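4.2 Housekeeping requests and length of stay

Guest reviews tend to treat cleanliness as a single quality, and most rating forms do the same. At the Semholm property we had access to the housekeeping log, which let us separate the state of a room at check-in from the way requests were handled during the stay. The log covered 1560 room-nights between March and August. Entries made by the night porter were left out, as they were kept in a different book and often lacked a room number.

Requests were sorted by hand into four groups: linen, bathroom supplies, kitchenette items and other. Kitchenette items made up a larger share than we had expected from the Cunden pilot, where only the family suites had cooking facilities. At Semholm every room on the garden side has a bench, a bar fridge and two hotplates, and guests staying a week or longer commonly bought groceries in town and cooked in the evening. Their requests were for dish cloths, sharper knives, bin liners and storage containers.

Short-stay guests behaved differently. Of the 93 written comments left by guests who stayed one or two nights, only 9 mentioned anything that had been asked for during the stay. The remainder dealt with the room as found, the breakfast hours, parking and noise from the pool. Long-stay guests wrote less about the pool and more about whether the same cleaner came each day. Several named this as the main reason they would book again.

Response time was harder to measure. The front desk recorded when a request came in, but the time of completion was entered at the end of the shift, sometimes for a whole floor at once. We have therefore used the median by shift -- a coarse figure, though the same at both properties. On that basis the typical request at Semholm was closed within roughly 18 minutes in the morning and took considerably longer after 4 pm, when one attendant covers both wings.

We did not find that slower afternoon service lowered the overall score. The Fröhlich scale weights first impressions heavily, and a late delivery of towels on the fifth day has little effect on it. The Kander form, which asks about each day separately, may be better suited to resorts of this kind.

Figure 7
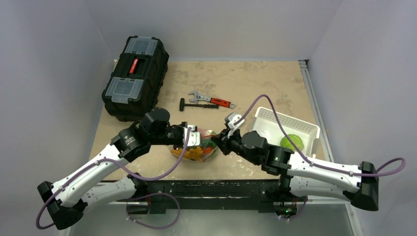

Reviewer 2 asked whether the afternoon result would hold if the family suites were analysed on their own, and suggested that the shift medians for each wing be reported in an appendix.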